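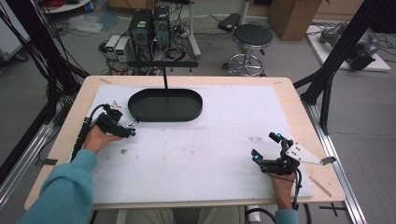 The left gripper lost its zero again during the night, and Viola Bortolotti wrote the offset on the inside of her wrist before she pulled the teal sleeve down over it. She had built the pair in the shared shop at Borkmont over one winter, and she knew the left one the way a person knows a bad knee. She sat down at the foam board and took one in each hand. The blue markers came on at the fingertips, two on the right gripper and one on the left. Near the far-center of the board sat the black oval tray, its thin rod rising to a black bar. She closed both hands once, opened them, and read the numbers.

Right: good. Left: 2 millimeters wide of closed.

Suser
Shop Log
Stories
Tool Booking
Back Issues

September 2024
By Viola Bortolotti

She entered the fault in the log under Fourie, the name of the build. It had been Fourie's idea, and Fourie had moved to Kotlow before the first bracket was drilled. He still had a login. He read the log at odd hours and left remarks in the margin.

"Check the set screw," said the margin, six minutes later.

She had checked the set screw. She put down the right gripper, picked up the small driver, and checked it again. It was tight. She backed it out half a turn, seated the jaw against a feeler gauge, and ran it back in until the driver clicked. Then she closed the hand.

Two millimeters.

"Set screw is fine," she typed.

"Then it's the cable."

The cable ran back along her forearm. She flexed her elbow and watched the reading. It held. She turned her wrist out, as if pouring from a jug, and the reading jumped by 2 and stayed there. She turned the wrist back and the reading did not return. She did this 40 times and wrote down each result, because one result was an opinion and Fourie had plenty of those already.

The reading moved only when the wrist turned out. It never moved when the wrist turned in. A bad cable would not care about direction.

She took off the cover. The encoder magnet was a disk the size of a lentil, glued to the end of the jaw shaft. She put the tip of a plastic pick against it and pushed. It slid a little way and stopped. The glue had let go on one side and was holding on the other, and the magnet had been riding around on what was left like a loose tooth.

"Magnet," she typed. "Glue failed."

The margin stayed empty for a while.

"I picked that glue," it said.

"I know. It's in the log."

She scraped the shaft clean, wiped it with alcohol, and mixed two-part epoxy on the back of a parts bag. The tube gave a cure time of 6 hours. She set the magnet, centered it under the magnifier, and clamped the gripper upright in the vise so the part would not creep.

There was nothing to do for six hours. She swept the bench. She relabeled a drawer that held M3 screws and had said M4 for as long as she had been a member. She ate a sandwich in the hallway, where eating was permitted.

When the time was up she put the cover on, sat down, and ran the same test, the same 40 turns. The reading sat at zero through all of them. She entered the result, closed the fault, and opened a new one for the right gripper, which had the same glue in it.

"You could leave that one until October," said the margin. "It's working."

She looked at the right gripper. She picked up the pick.

"Cover's off," she typed.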